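**Call for Participants: Sorting and Packing Small Household Items**

Zernier is seeking adult participants for a study of how people sort, case and put away small personal belongings. Sessions take place at the Nieto building in May. A total of 44 places are available.

**What participants will do**

Each participant attends one session and works seated at a table. Tasks include placing glasses in their cases, grouping mixed items and clearing the tabletop in an order of the participant's choosing. A short written questionnaire follows. Sessions last up to 200 minutes, including breaks.

**Eligibility**

- Aged 18 or over
- Comfortable handling small objects with both hands
- Able to read and follow written instructions in English
- No participation in the earlier Dilano study

Prior experience is not required. Applicants who wear prescription glasses should bring them.

**Compensation**

Participants receive a gift card on completion of the session. Parking is free in Lot 12.

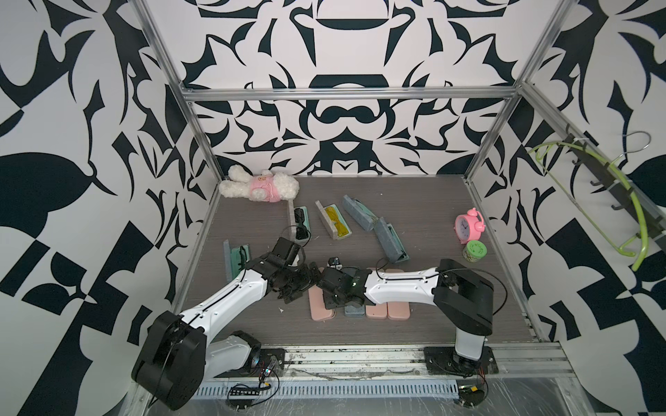 *Tabletop with eyeglass cases, sunglasses and a plush bunny in a pink outfit.*

**How to apply**

Application forms are available at the Zernier front desk and should be returned there in person or by internal mail, quoting reference 1258. Selected applicants will be notified in writing. Requests for accommodations may be noted on the form.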